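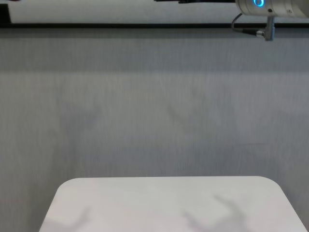 3.2 The backdrop and the light that falls on it

When we first began planning the Branari study room, we gave a good deal of thought to the table and very little to whatever would stand behind it. We were interested in how people lay out and put away small household things, and it seemed natural that the table should get our attention. It was Emiko Wada who pointed out, over a long lunch in June, that anyone sitting at a table spends a surprising amount of time looking past it. They look up to think. They look up when they have lost count, or when they are deciding whether the spoons ought to go in before the cups. What they meet when they look up is part of the room they are working in, and we have come to believe that it deserves the same careful account we would give to the chair or the lamp.

Figure 2. The gray backdrop behind the work table, with two soft shadows and the uneven tone discussed in this section. The black bar runs along the top, with the paler strip over it.

We settled on gray early. Our pilot sessions had been held in front of a bookcase in the old reading room at Tendano, and while the bookcase was a friendly thing to sit across from, people would read the spines. One retired schoolteacher stopped in the middle of sorting a sewing box to ask whether she might borrow a gardening book (she might, and she did). A white wall, which we tried next, gave us the opposite kind of trouble. Several people told us it felt like a clinic, and two asked if they were being tested on their eyesight. Gray seemed to be the color that invited the fewest remarks, and after some back and forth over sample cards we chose a pale one with a slight lean toward blue.

It is easy to write "a plain gray background" in a methods section and leave it at that, and we have done so ourselves in earlier work. We would like to be a little more forthcoming this time. A look at Figure 2 will show that plain does not mean even. The surface has a fine vertical texture, faint streaks and fibers that give it a matte look, and the tone shifts as the eye travels downward. There is a darker band just under the top edge, and toward the table the gray grows lighter and rather washed out. Readers who hope to match our setup from a paint number alone should keep this in mind, for the gray a person sees depends a great deal on which part of it they happen to be looking at.

The thin black bar along the top turned out to matter more to our participants than to us. We had thought of it as simply where the gray stopped. In the conversations that followed each session, though, a fair number of people mentioned it without being asked. One man said it gave him "a line to rest on," and another compared it to the picture rail in his grandmother's hallway. Lotte Van Acker, who handled most of these conversations, began keeping a separate page in her notebook for remarks of this sort, and we return to them in Section 5. Over the bar the surface is much brighter, nearly white with a little gray shading in it, and the step from one to the other is quite plain to the eye.

Then there are the shadows. We had hoped to do without them altogether, and we spent more afternoons than we care to admit moving lamps around. In the end we decided that a soft shadow was something we could live with and a hard one was not. The two in Figure 2 are a fair illustration of what we mean by soft. The one toward the left is a loose, branching shape, a bit like the letter V, and the one just right of center is faint and angular with a slanting stroke in it. Neither has a crisp edge anywhere, and both fade gradually into the gray around them. We asked participants to say whether anything on the backdrop had caught their attention, and shadows with edges like these were seldom brought up. Hard-edged ones, from the period when a bare desk lamp stood at the side, were brought up almost every time, often with a guess at what they looked like (a rabbit, a coat hanger, and on one memorable Thursday, the coast of Norway).

Yasuo Takagi proposed a simple rule, which we followed for the remainder of the sessions. Before a participant came in, one of us would sit down in the participant's chair, look up from the table, and try to trace the edge of each shadow with a finger held at arm's length. If the finger could find a definite line to follow, the lamp was moved or covered and the person sat down to try again. It is a homely sort of test, and we tried for a time to replace it with a light meter reading. The meter was good at telling us how bright the backdrop was and poor at telling us whether it would bother anybody. We kept the finger.

A word about the unevenness in tone, as one of our readers on an earlier draft asked why we had not corrected it. We could have put a second light near the top to lift the darker band, and Þórey Egilsson did try this for 14 sessions. The backdrop became more uniform, and the room became noticeably less pleasant. People squinted, and one or two shifted their chairs sideways. With the second light gone they sat where we had put them, and the gentle change from darker to lighter drew no complaints that we know of. We therefore left it alone, and all of the 54 sessions reported in Section 4 were held with the single arrangement of lamps set out in Section 3.1. The 14 trial sessions are not included among them.

We also made a habit of looking over the backdrop at the start of each week and brushing it down from top to bottom, following the direction of the streaks. Renji Kubo found that brushing across them left marks that lingered for days, and anyone working with a similar finish may want to try a corner first.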